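Visit Report: Gripper Evaluation Day at Alholm

In June, members of the procurement group visited the Alholm laboratory, where the Kurek and Grudent grippers are being compared on a shared white arm. Teresa Kołodziej received the group and explained the test plan. Each gripper is scheduled for 203 trials with cables and small metal brackets — parts chosen for being awkward to hold.

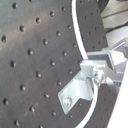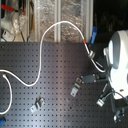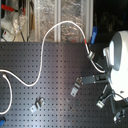 Brackets and white cable on the perforated work surface

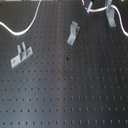 Ms. Kołodziej reported that the Kurek unit had dropped cable in 51 of its trials, most often when approaching at a shallow angle. The Grudent unit held more firmly but took longer to close. Shiela Villanueva asked whether the Gristix controller could be used with both models. It can, although the Grudent requires a separate adapter priced at $552.

The laboratory will repeat the cable trials with softer finger pads before making a recommendation. Written results will be sent to all participating sites.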